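### 3.2 Meetings, rooms and microphones

The recordings come from public meetings in four towns, two of which, Clendwood and Grerberg, supplied most of the hours. All were open meetings on local matters: road repairs, school bus routes, the closing of a branch library, a proposed change to trash pickup. Residents could speak during an open comment period, usually after the board had finished its own business. We transcribed 324 comment turns in full. A turn begins when the chair names or points to a speaker and ends when the chair thanks the speaker or calls on someone else.

Clendwood holds its meetings in a former grade school. The comment period is run from a standing microphone at the front of the center aisle, and people who want to speak form a line behind it. Grerberg meets in a room above the fire station with chairs set in a half circle. There the chair's assistant carries a handheld microphone to whoever is speaking next. The other two towns changed method from one meeting to the next, depending on attendance, and we treat them separately in Section 5.

The difference between the two setups matters for what follows. At a standing microphone the speaker has to get up, walk, wait and then talk with the rest of the audience behind them. With a handheld microphone the speaker can stay seated and can see neighbors' faces. Earlier work by our group on parent meetings in Zelmont found that people who spoke from their seats made more use of "we" and more often answered a previous speaker by name. We expected the same pattern here, and in Grerberg we found it. The Clendwood turns were longer, had fewer interruptions, and were more often read from paper.

Handheld microphones also bring in a kind of talk that standing ones mostly do not. We call this device talk: any words a participant uses to deal with the microphone itself. "Is this on?" is the most common type. Others are requests to hold it closer, apologies for a loud pop, and offers to do without it ("I've got a big voice, I don't need that"). Device talk was coded as part of the turn if the speaker said it and as side talk if it came from the chair or the audience.

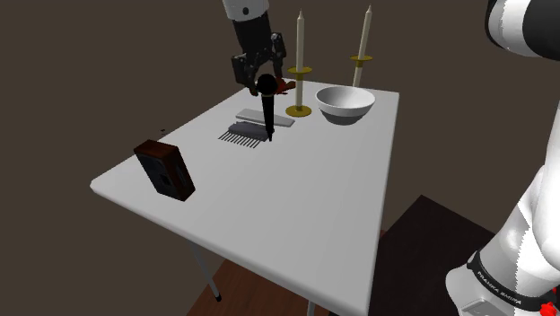 **Figure 2.** Handheld microphone held upright by its rounded head above a white table (computer rendering).

How a microphone is held affects how well a turn can be transcribed. A hand around the body and a mouth a short distance from the head usually gives a clear signal. A hand closed over the head, a grip that some speakers take up when they are nervous or have seen it on stage, tends to muffle the voice. Speakers who talked with their hands caused a different problem, as the level dropped each time the microphone moved away with a gesture. We marked stretches of this kind as unclear if two transcribers could not agree on the words after three listens. No turn was dropped for this reason alone, but unclear stretches were left out of the word counts in Section 4.

Ye-rin Yeo attended the Grerberg meetings and kept written notes on seating, on who passed the microphone to whom, and on cases where a person spoke before it reached them. Anouk Koster did the same in Clendwood, where the notes mostly concern the line: who joined it, who left it before speaking, and who let another person go ahead. These notes were typed up the same evening. They were used to name speakers in the transcripts and to settle cases where two voices overlapped. Neither author spoke at any meeting during the recording period, which ended in July.

The passing of the microphone turned out to need its own code. In most Grerberg turns the assistant brought it, waited beside the chair, and took it back. In some, though, the speaker handed it straight to a neighbor, and the chair accepted this as a change of turn without calling a name. We coded these as direct passes. A direct pass often tied two turns together in content, as when a woman finished a complaint about parking on the hill road and gave the microphone to her brother-in-law with "he can tell you about the plow." The chair then let him go on past the usual time limit.

Transcripts were prepared in Gaber, a plain text annotation tool, with pauses timed by hand. The first pass kept false starts, repeated words and laughter. A second pass removed names and addresses. Because the turns differ so much in length, counts in the next section are given per 1,000 words - raw totals would mostly reflect a few very long speakers, one of whom read a prepared statement of 3,000 words over two meetings. That statement is kept in the corpus but is left out of the averages for Clendwood.

Chairs' remarks were transcribed in the same way but are counted apart from the residents' turns. They are taken up again in Section 4.3, on closing moves.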